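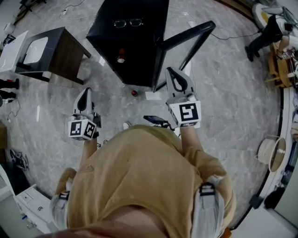

*Foto: Archiv Kühlhaus Clamia*

Also, ich fange mal mit dem Geräusch an. Wer in einer Kältezentrale arbeitet, hört irgendwann nicht mehr die Verdichter, man hört nur noch, wenn einer fehlt. Und in der Nacht, von der ich erzähle, fehlte Nummer 2. Ich saß mit meinem Käsebrot vor der Anlagenübersicht, halb drei vielleicht, und plötzlich war da ein Loch in der Luft.

Auf dem Bildschirm stand natürlich nichts. Alles grün! Vinent hatte uns die Steuerung im Frühjahr eingebaut, mit neuen Fühlern und einem Handbuch von 325 Seiten (ich hatte es bis zum Kapitel über die Abtauung geschafft, dann kam der Sommer). Laut Vinent liefen alle Verdichter. Laut meinen Ohren lief einer nicht.

Ich also Gehörschutz runter, Gaswarner an, rüber in den Maschinenraum. Man muss wissen, dass bei uns in Clamia über 2.909 Paletten stehen, wenn die Himbeeren reinkommen, und in jener Woche waren die Himbeeren gerade reingekommen. Minus 24 Grad, und wehe, es werden minus 18. Meine Chefin hat für solche Fälle einen Blick, den ich nicht beschreiben möchte.

Im Maschinenraum roch es nach Öl und nach sonst nichts, und das ist bei Ammoniak schon mal eine gute Nachricht. Ich legte die Hand auf das Gehäuse von Nummer 2. Er lief. Er lief ganz ruhig, so ruhig wie in den ganzen Jahren nicht, und ich stand davor wie jemand, dem der eigene Hund plötzlich die Pfote gibt.
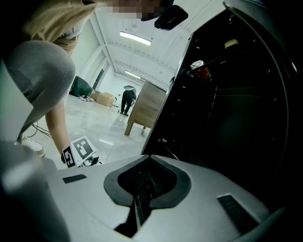 **Clamia, im August**

Am nächsten Abend rief ich beim Notdienst von Alemayehu an, die machen bei uns die Wartung. Eine junge Stimme, sehr freundlich, fragte nach den Betriebsstunden. »2.088 seit der letzten Revision«, sagte ich. Und was er denn habe, der Verdichter? »Er ist leise«, sagte ich. Pause. »Leise ist doch schön«, sagte die Stimme.

Ja, leise ist schön. Aber erklären Sie das mal jemandem, der seit elf Jahren neben diesem Klappern sein Brot isst! Ich kannte es besser als die Stimme meiner Schwester. Im Winter klang es wie ein Güterzug hinter Trallatero, wo ich aufgewachsen bin, da fuhren sie nachts direkt am Schlafzimmer vorbei, und wenn mal keiner kam, war die ganze Familie wach.

Die Stimme schaute in ihre Unterlagen. Am Nachmittag vor meiner Schicht war jemand da gewesen, Lager getauscht, Kupplung neu ausgerichtet, zwei Stunden Arbeit, Bericht liegt im Fach. Im Fach! Da lag er auch, unter dem Speiseplan.

Ich habe mich bedankt und aufgelegt. Dann habe ich mich wieder hingesetzt und die Temperaturen eingetragen, Zelle für Zelle, alles in Ordnung, die Himbeeren steinhart. Ich war hellwach. Gegen vier bin ich noch einmal rübergegangen und habe die Werkzeugkiste geöffnet, den kleinen Schraubenschlüssel herausgenommen und ihn oben auf das Abdeckblech neben dem Verdichter gelegt, ganz lose, dicht an die Kante.

Er fing sofort an zu klappern. Nicht ganz der alte Ton, etwas heller, aber das Tempo stimmte.

Ich weiß, dass man das nicht darf, und zum Schichtwechsel lag der Schlüssel wieder in der Kiste. Aber bis dahin habe ich mein Brot gegessen, und auf dem Bildschirm war alles grün.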